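**Clenano** is the manual demonstration line of Clurer, a maker of kitchen-handling equipment in the town of Clinstead. It is known mostly for the changes it brought to the packing staff of the company after the sorting of utensils was automated.

## Background

Before automation, 233 people at the Clinstead plant sorted and hung kitchen tools by hand. When the first sorting arms were installed, 20 of these workers moved to a new job called "demonstrator". A demonstrator does the task with a gripper in the hand, and the recorded movement is later used to teach the arms.

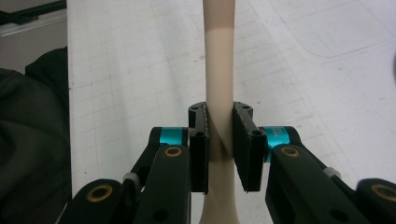 Training for the position takes one month and usually begins in April. New demonstrators learn first to close the fingers gently, then to keep the wrist quiet during the lift. Former packers are said to learn this quickly, as they already know how each tool wants to be held.

## Effects on the work

The demonstrators sit less and lift less weight than before, but the work asks for more attention. A full set for one tool contains 584 recordings, and a set that is judged careless must be repeated.

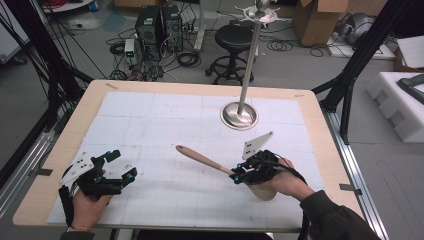 The staff association, Zwane, asked for shorter turns at the table, and Clurer agreed to a change of task every hour. Pay was another subject of discussion. Demonstrators receive the same wage as machine operators, although many of them feel that their experience stays in the recordings and should be paid separately. This question remains open.

## See also

* Clinstead plant
* Teaching by demonstration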